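Local control should be the default

A home controller that needs a remote server to switch on a hall light is badly designed. I run a Prerkik hub with 50 devices, and every rule on it executes on the local network. Response time stays under 100 milliseconds. The cloud-bound Nevudine unit it replaced often took 500 — and stopped entirely when the line dropped in April.

Vendors should publish their local protocol. Remote access can remain an option, switched off at install.
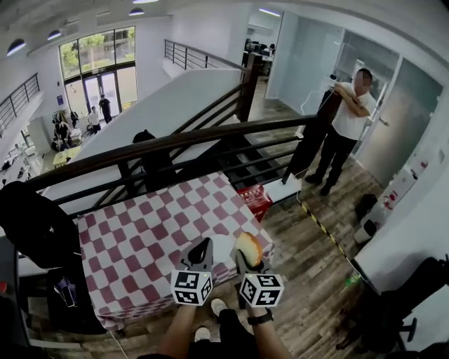
Bread and a plate on the checkered tablecloth.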